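I have run the back half of a themed party evening in a rented hall for a good few years now, and every spring I read the same tips for keeping costumes, tablecloths and giveaways in order. Most of them were written by people who have never had to strip a hall by midnight. Below are the ones I've tried, with what I think of them.

## Ironing tablecloths the night before

Skip it. You iron them, fold them, drive them across Prarnstead in the trunk and unfold them with a grid of creases. Put them on the tables first and mist them with plain water from a spray bottle, then pull the hems down by hand. Polyester drops out well enough in an hour. Cotton takes longer and never looks perfect, but the lights will be low and there will be plates on it.

The tip that says to add fabric softener to the spray bottle is a bad one. It leaves a film, and a film near candles is not something I want to test.
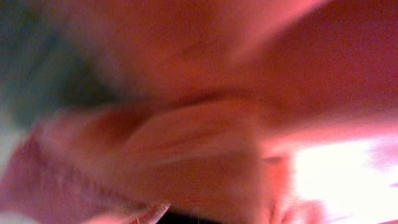
If you must carry cloths flat, roll them around a cardboard tube. Carpet stores throw those tubes out. A pool noodle also works, though it bends in the car and you end up with a curve in everything.

## Vinegar for everything

The internet thinks vinegar fixes every spill. My own list is shorter.

- **Red wine on cotton:** cold water right away, then dish soap. Vinegar did no better than the water in my kitchen sink.
- **Candle wax:** let it harden, scrape with an old plastic card, then brown paper and a warm iron. Vinegar does nothing at all here.
- **Smell in rented capes:** vinegar in a spray, one part to four parts water, does help. Hang them outdoors after. Try the lining first.
- **Glitter:** there is no cure. Ban it on the invitation.

I bought a bottle of Rirno stain remover after reading a glowing write-up. It took the gravy out of a napkin, and so did the bar of laundry soap I already had under the sink. I wouldn't tell you to throw it away, but I wouldn't drive anywhere for it either.

## Labeling costumes

Masking tape and a marker. I've been told to use a color code, a phone app and little laundry tags that you order in packs of 300. The tape costs almost nothing and it comes off. Write the size and the character on it, stick it to the hanger and not to the cloth, and put the matching piece on the bag of accessories.

The color code lasted one party. By nine in the evening no two helpers agreed on whether green meant "small" or "goes back to Andlow Rentals."

## Giveaway bags
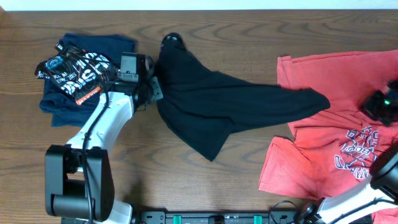

Packing favor bags weeks ahead sounds clever, and I fell for it once. Chocolate goes dull, paper gets soft at the corners, and somebody always changes the guest list. I now fill them on the morning of the party, on one table, and I store the empties flat until then. Any big table will do, and you can sort clothes on the same one if you keep a loose order to it. I don't mind a black promotional bag sitting on top of a folded navy shirt, as long as that bag belongs with that shirt and the two get picked up together. The trouble starts with bags in one pile and clothes in another, which every organizing article seems to love.

Be careful with anything that has a date printed on it, too. Dated bags look like a bargain when you order them. The leftovers are hard to hand out the next year with a straight face.

## Folding or hanging

People get worked up about this. Knits and sweatshirts get folded, or the shoulders grow points. Capes and robes get hanged if you have the rail, and rolled if you don't. Shirts can go either way. I have seen a folding board recommended as a time saver, and I timed myself with one borrowed from a neighbor. It was slower than my hands. Maybe it pays off in a store.

The Bukhari fold, as the woman at the fabric counter called it, is just thirds and then thirds again. It holds up fine in a tote. I don't know why it needs a name.

## Storage after the party

Everything must be bone dry before the lid goes on. This is the one piece of standard advice I'll repeat without grumbling -- I lost a velvet curtain to mildew by boxing it on a Saturday night when I was tired.

Cedar blocks smell nice for a month or so. I still found a moth hole in a wool scarf that had two blocks sitting next to it. A bin that shuts tight does more, and a clean garment does more than that. Food stains are what bring the bugs, so wash the cuffs even if they look all right.

Clear bins beat solid ones. Skip the vacuum bags for anything with a brim or a padded shoulder -- my witch hats came out looking like pancakes and two of them stayed that way, even after steaming over the kettle and a night stuffed with newspaper.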